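Brerelholm recolhe mantas e tecidos usados até agosto

Uma recolha de mantas, cobertores e retalhos de tecido está aberta em Brerelholm desde 13 de junho de 2021 e prolonga-se até ao fim de agosto. A iniciativa é da oficina têxtil Zavano, que recebe as peças no número 30 da rua Galbraith, durante o horário normal da loja.

Na primeira fase foram entregues 438 peças. Dessas, 189 estavam em condições de voltar a ser usadas depois de lavadas e seguiram para o centro de acolhimento Grunwood. As restantes ficaram na oficina, para serem cortadas e aproveitadas em forros, sacos e almofadas.

A responsável pela recolha, Ingeborg Albers, explicou que os tecidos de xadrez são dos mais entregues, sobretudo camisas de flanela, mantas de sofá e toalhas de mesa. "Chega muita coisa dobrada há anos no fundo do armário. Abrimos tudo em cima da mesa, vemos se há buracos ou manchas e só depois decidimos o destino", disse.

A triagem é feita por tipo de fibra e por tamanho. As peças pequenas são guardadas à parte e usadas nas aulas de costura orientadas por Kimie Chiba, que recomeçam em agosto. Nas aulas, os padrões de riscas e quadrados servem para treinar o corte a direito e o acerto das linhas nas costuras. A inscrição é gratuita para quem entregar tecido.

A oficina pede que as peças venham lavadas e secas, em sacos fechados. Não são aceites edredões com enchimento, tapetes, almofadas nem tecidos com tinta ou cola. Botões e fechos podem ficar, porque são retirados e reaproveitados.

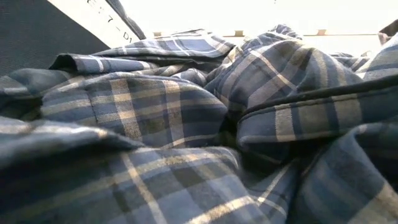

É preciso passar os tecidos a ferro antes de os entregar?

Basta que estejam limpos e secos. A oficina passa a ferro apenas as peças que vão ser cortadas.

O objetivo da Zavano é chegar às 300 peças encaminhadas para o Grunwood até ao encerramento da recolha. Beverley Te Moana, do centro de acolhimento, indicou que as mantas grandes são as que fazem mais falta e que as entregas devem ser feitas sempre na oficina, visto que o centro não tem espaço para a triagem.

Quem tiver grandes quantidades pode combinar o levantamento em casa, ao balcão da oficina.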